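1/ Okay, robotics class thread, because I have been bugging everyone at home with this all month and they have stopped nodding. We're in the second half of the two-arm project and I finally have enough to say about it.

2/ Background for people who don't follow me for this: I'm taking the evening manipulation course with Marianna Nowicki. Teams get two arms, one table, and a task card. You write the software that lets the arms work together without hitting each other. Our team is called Skesterari. No, I don't know either, Thodoris typed it into the sign-up form and then it was on the door.

3/ Our task card says "pass an everyday object from arm to arm and set it down right side up." One line! I laughed when I read it. I was picturing a weekend of work and then a lot of free evenings.

4/ The other cards in our section, for the curious: team Juška has to fold a dish towel. Team Limard is plugging a charger into a power strip, which sounds easy until you think about how many times you flip a plug over in your own hand. I would not trade cards with either of them.

5/ How we split it up. Thodoris Dimitriou has the planner, meaning he decides where both arms go and in what order. I have grasping, meaning everything from "the hand is near the thing" to "the hand has the thing." We both have the part in the middle where each of us is sure the bug belongs to the other person.

6/ First thing we did was argue about the object. Thodoris wanted a foam block. I wanted a mug, because a mug has a handle and a right side up, and people really do hand each other mugs. Marianna listened to the whole argument and said the card says everyday, so who has a foam block at home? Mug it is!

7/ Things I now know about mugs: the handle is a terrible place to grab and also the best place to grab. Grab the body and you need a wide opening and a lot of friction. Grab the handle and the whole thing wants to swing around your fingers like a gate.

8/ So the plan is one arm on the handle, and the other arm comes in on the body with its fingers wide open. That way nobody's fingers need the same spot. It took us two weeks of whiteboard to get to that sentence.

9/ I love the view from the wrist, by the way. Most of my evenings are spent looking out between two fingers at a teal mug. 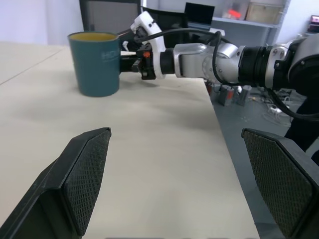

Robotics Evening Section, Class Notes, No. 27

10/ The page above is from the class notes, which go out to all the teams, and we got a page! I'm more excited about that than I should be. The other arm has its gripper right at the handle side there, and that approach is the piece I've been rewriting over and over.

11/ What I keep rewriting is the angle. Come in too high and you close on the rim. Too low and you're scraping the table with a very expensive knuckle. There's a band in between where it feels great, and my whole job this month has been getting the arm to find that band without me standing there whispering at it.

12/ Someone asked in replies last time if we train a network for this or just write rules. Both, sort of. The rules get the arm close. A small model looks at the wrist picture and nudges the last little bit. When the nudge is wrong we save the run and it goes in the pile to learn from.

13/ The pile has over 2000 runs in it. A lot of them are me missing the handle in new and creative ways. I named the worst folder "air grabs."

14/ Favorite bug so far: the arms would line up perfectly, and then just stop. Both of them. Waiting. Each program was holding for the other one to say "I've got it" first. Thodoris and I stood there for a good long while before one of us figured out they were being polite.

15/ The fix was one line. Giving arm says "holding," receiving arm says "touching," giving arm lets go. If either message is missing, everybody backs up slowly. I'm so fond of the slow back-up. It looks like two people leaving a dinner party.

16/ Second favorite bug: the dark glaze. Our depth readings on the outside of the mug had holes in them, and the yellow inside came through fine. So for one whole evening our software believed the mug was a floating yellow ring. It tried to pick up the ring. I respect it.

17/ For the gear people: the scheduling layer is Purkevex, which is the thing the course gives everyone. It keeps one clock for both arms. I complained about it for the first two weeks and I take most of that back. The log viewer is still ugly and I will be taking no questions about the log viewer.

18/ A small tip if you're doing anything like this in your own club. Put tape marks on the table for your start positions, then move the mug OFF the marks as soon as the demo works. We stayed on the marks way too long and got very proud of a robot that could find one mug in one place.

19/ When we finally moved it, the success rate fell through the floor. I went home grumpy. Then I came back and looked at the failures one by one, and almost all of them had the handle pointing away from the arm. It had never seen that! Of course it missed!

20/ So now we spin the mug before every run. Thodoris spins it with his eyes closed so he can't play favorites. Last full set we got 88 percent clean handoffs, counting only the ones where the mug ends up standing. I did a lap of the hallway.

21/ The remaining misses are mostly regrasp cases, where the first arm has to turn the mug before the second arm can get in. Our turn is slow and a little wobbly. Marianna's note on our last check-in was "shorten the turn, you're swinging it like a lantern," and now I can't see anything else.

22/ Also want to say Juška's towel robot did a full fold while we were packing up and the entire room yelled. Wrinkly fold. Crooked fold. I yelled too. They've been at that corner detection forever.

23/ People who asked if you need a math background: some helps, mostly being okay with angles. I came in knowing Python and how to solder badly. The first few sessions were rough and then one evening the coordinate frames just made sense, while I was holding a pencil in each hand and turning in circles in my kitchen.

24/ Check-in demo is 6/23/26. Each team gets 2 tries, and Marianna sets the mug down herself, wherever and however she likes. I've seen her practice. She is going to point that handle somewhere evil.

25/ If it goes well we add water. Just a splash! Thodoris has not agreed to the water. There's another section starting in December if you want in, and I'm happy to answer questions about what the workload is like.

26/ Edit to the tape tip: use the paper kind. The other kind leaves goo, and then the mug sticks, and then your force readings get weird and you lose a night to it. Okay, back to shortening the turn.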